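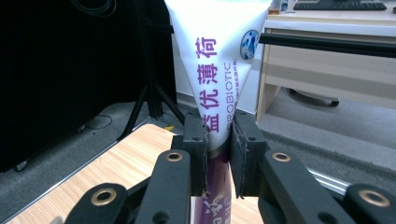
Uliana Tkachenko wrote back after our last report that the hygiene shelf is the part she would keep even if the grant becomes smaller, and she asked for more detail on it. So I begin from there.

Home | Projects | Reports | Contact

Filed under: Partner Updates

In August the Tavadholm room gave out 1162 items. Toothpaste was 400 of them, soap 227. Toothpaste is also what we run out of first — for nine days we had only small travel tubes. Families tell us they prefer full-size ones, and I agree with them.

Part of the stock has labels in Chinese, including a white and purple tube marked PROBIOTIC. We now put a short note in English on the shelf beside such products, with the name and the expiry date. This took more hours than I planned in the budget.

The Crichton delivery came complete. The Botesero one is still missing the children's toothbrushes, and I wrote to them two times.

For the next period we ask Kinum to move the money left from transport to toothpaste and toothbrushes. The new budget table will follow when the last invoice arrives.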